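3.2 Collecting the demonstrations

Our first plan for collecting demonstrations was a lab bench, a good lamp and a graduate student. It produced very clean data. A policy trained on that data could handle pens beautifully, provided the pens were on our bench, under our lamp, and had been put down by that graduate student. We kept the recordings as a baseline (Section 5.1) and went looking for worse conditions.

The Nernesau set was gathered in homes instead. Contributors wore a head-mounted camera and did small two-handed jobs at whatever desk or table they normally used. We asked them not to tidy up first. This turned out to be the hardest instruction in the protocol to enforce, and the early home sessions show a suspicious number of bare tabletops. After Slavica Todorova rewrote the contributor sheet so that the words "please leave the mess" came before the greeting, the mess began to appear in useful amounts.

The set covers four task families: sorting, aligning, capping and uncapping, and handing an object from one hand to the other. We chose pens and similar thin objects for most of them. Pens are cheap, every household has too many, and they are awkward in the ways we care about. They roll. They hide under fingers. Two of them side by side can be hard to tell apart from the camera's height, and a cap may be on either end or on the floor. Earlier work at Endthorpe used wooden blocks for the same tasks, and we understand the appeal.

Each contributor received a written prompt such as "line up the pens" with no further guidance on grip, order or speed. Two reviewers complained that this leaves the task underspecified. We agree, and so did the contributors, several of whom wrote to ask which way the pens should point. We answered that any way was fine. The resulting spread of strategies is one of the few things in the set we did not have to work for. Some people slide a pen along the surface with the fingertips, some lift it clear and put it back down, and one contributor consistently pinned one pen with the left hand as though it might leave.

After removing recordings with a dead battery, a covered lens or a telephone call longer than the task, 455 demonstrations remained. Annotation was done in Bora, our in-house labeling tool, which is slow but has the advantage that the person who wrote it sits within shouting distance. Annotators marked the start and end of each contact between a hand and an object, along with the object involved.

Figure 4. Two-handed pen handling at a home desk, head camera view.
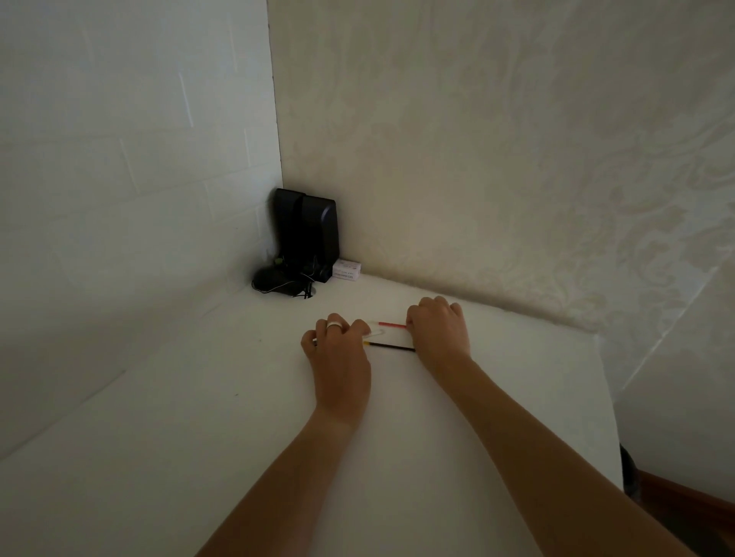

Contact labels caused most of the disagreement. Annotators rarely differed on whether a hand was holding something. They differed a great deal on when it had started, especially when the fingers curled over an object and covered the moment of touch. Salim Nyamweya proposed a third label, "probably touching," which was met with some laughter and then adopted. Segments carrying this label are kept in the training set with a reduced weight and left out of the evaluation set entirely. Dropping them altogether made the policy oddly timid near small objects; it would hover above a pen and wait, perhaps for clearer instructions.

Background objects were left unlabeled. We did consider marking cables, since a cable and a thin pen have enough in common to confuse a detector, and the first version of our model made several sincere attempts to grasp a power cord. In the end we relied on the variety of the homes to sort this out, and Section 5.3 reports how far that got us.

Camera height and tilt varied with the contributor and with how long the session had gone on. People lean in when a task gets fiddly, so the view tends to close in on the hands at the moment of greatest interest and greatest occlusion. We tried to correct for this with the Ayala stabilizer and stopped when it began smoothing away the small head movements that came just before a reach. Those movements are predictive, and the version of the policy that sees them does better at choosing which hand to move first. The released recordings are therefore unstabilized, and readers who plan to watch many of them in one sitting may wish to do so before lunch.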